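A Robot Arm You Can Wreck All Afternoon
By Ismael Sales

The first thing I did with the Ulau practice kit was drive a robot hand straight through a tabletop. Nothing broke, and nothing cost me any money. I pressed one key, the arm went back to its starting pose, and I had another go. I did that for most of an afternoon and loved every minute.

Ulau is a simulator from a small outfit called Lirerholm. You get a program for your desktop computer, a hand controller with a thumb stick and a squeeze trigger, and a thin spiral-bound book of exercises. The whole thing sells for $779, or $42 a month if you'd rather rent it. A classroom that wants to teach gripping and placing with a real arm will spend a lot more than that before the first student touches anything, so I was curious how much of the real thing a screen could give me.

Quite a lot! The wrist view won me over. You can watch from across the room if you like, but switch to the view from the arm itself and the job changes completely. Small things get big. The two fingers come up from the bottom of your screen and whatever you're working on sits between them, and you start steering with your shoulders, the way people do with racing games.

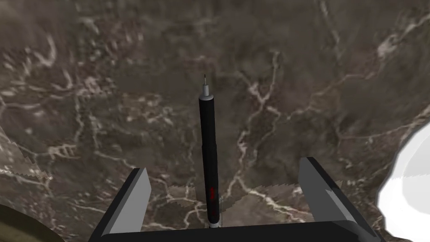
Pens are my favorite exercise in the book, and I've gone back to them more than anything else. A pen is a mean little object for a gripper. It's thin, it wants to roll, and if your angle is a little off you find out right away. The one in Ulau is black with a silver-gray metal tip that comes down to a fine point, and there's even a small red marking on the barrel, though I never could read it. The marble behind it has nice branching veins. It also has patches with jagged, stair-stepped edges where the stone suddenly turns paler, and once you've noticed those they're hard to ignore. I'd like to see that cleaned up in an update.

Anselmo Quintana wrote most of the exercise book, and when I called him he was happy to talk about pens for as long as I'd let him. "People rush the approach," he told me. "Slow down for the last inch and you'll save yourself ten tries." He's right. My success rate went up as soon as I took his advice, and my neck stopped hurting too.

The book has 77 exercises in all. The early ones are just moving around: open, close, turn the wrist, come back. Don't skip them. I did, and ended up going back to number four with my tail between my legs.

The looks are uneven. Some views have that veined stone, and others are plain as can be, big flat areas of blue and navy with sharp straight edges and no texture at all. I didn't mind the plain ones for opening and closing drills. The gripper stands out well enough, especially when the light catches the inside of a finger — you can tell at once how far apart the two of them are.

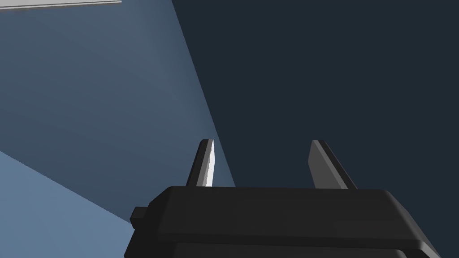 Page last updated: September 2018

On to the complaints. The controller cable is too short, and I ended up working with my keyboard in my lap. Setup asks you to choose between two arm models, Hwang and Cernov, without a word on how they differ. (Hwang has the longer reach. Cernov turns tighter and is the better one to learn on.) And the replay tool, which I used constantly, stops saving after 2000 steps, so a long session loses its beginning unless you remember to export.

None of that kept me away for long. I lent the kit to my niece for a weekend and she went through the stacking chapter faster than I had, then asked if there was a two-arm mode. There isn't yet. Lirerholm says one is coming in October as a free download, along with a longer cable for anyone who writes in and asks.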